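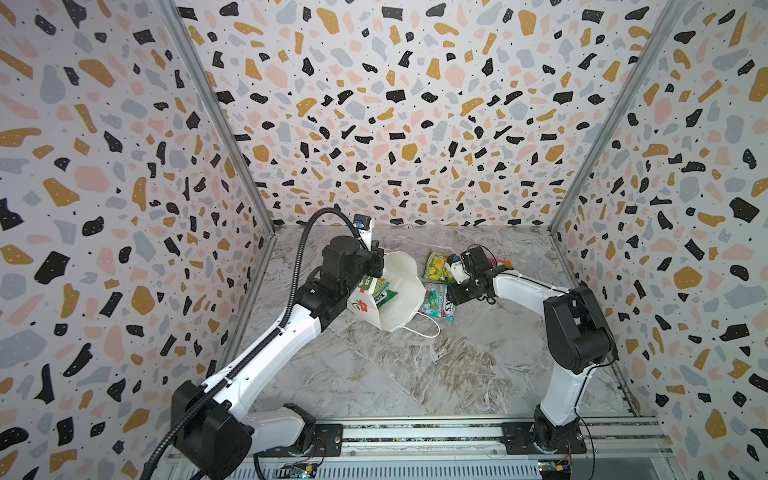
Hatirden Bancorp trims construction lending after out-of-state losses

Hatirden Bancorp told investors on 25th May that it will reduce construction and land development loans to 20% of total loans, down from 30% at the end of the last quarter. The reduction is to be carried out over 18 months, mostly by letting existing loans mature and limiting new commitments.

The bank will stop accepting applications for new land loans outside its home state in August. Borrowers with signed commitments can still draw on them, subject to the usual inspections and budget reviews.

Chief credit officer Brynhildur Fogh said on a call with analysts that two participations bought from other lenders had been moved to nonaccrual status. Both were secured by unfinished apartment projects. Hatirden was not the lead lender on either one and had limited say over the timing of extensions.

"We underwrote the buildings and the sponsors. We gave too little weight to the terms of the participation agreements," Fogh said.

The larger of the two loans financed Flustavside, a mixed-use project that stopped work when its general contractor walked off the site. The lead lender has ordered a new appraisal. Hatirden has set aside a specific reserve against its share, based on the as-is value of the property less selling costs. It did not give the size of the reserve.

Unfunded commitments remain the main constraint on the pace of the reduction. Construction loans are drawn in stages, so balances can rise for several quarters after a bank stops making new ones. Chief financial officer Matěj Danko said the bank expects the portfolio to peak in the current quarter and then decline.

Danko expects a modest drop in loan yield – construction credits carry wider spreads than the owner-occupied commercial mortgages that will replace some of them. Origination fees will fall as well. Part of the cost should be offset by lower use of brokered deposits, which the bank has relied on to fund draws. The quarterly dividend stays at 8 cents a share.

Fitzgerald Abernathy, a bank analyst at Ondrejka, kept his neutral rating on the stock. In a note to clients he wrote that the target was reasonable but that the schedule depended on borrowers being able to refinance elsewhere once their buildings were finished.

"If the takeout market is slow, these loans get extended, and the ratio doesn't move," he wrote.
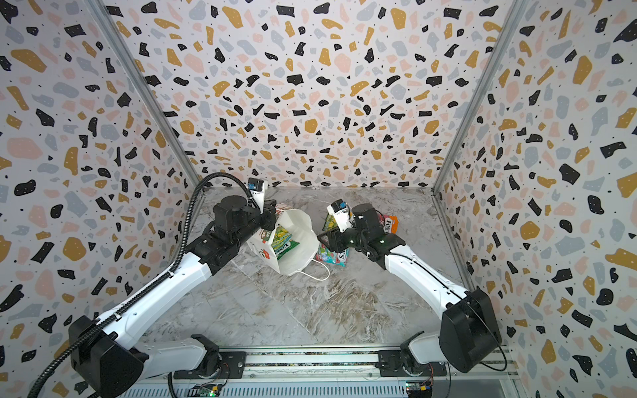

What happens to a construction loan if the borrower cannot refinance at maturity?

The lender usually grants a short extension, often in return for a fee, a partial paydown or added collateral. If no agreement is reached, it can sell the note or foreclose on the property.

Hatirden said extension requests will now go to a senior credit panel instead of the regional office that made the loan. Participations will need a separate review of voting rights before purchase. The bank will report construction balances and unfunded commitments by state in its quarterly filings, beginning with the next one.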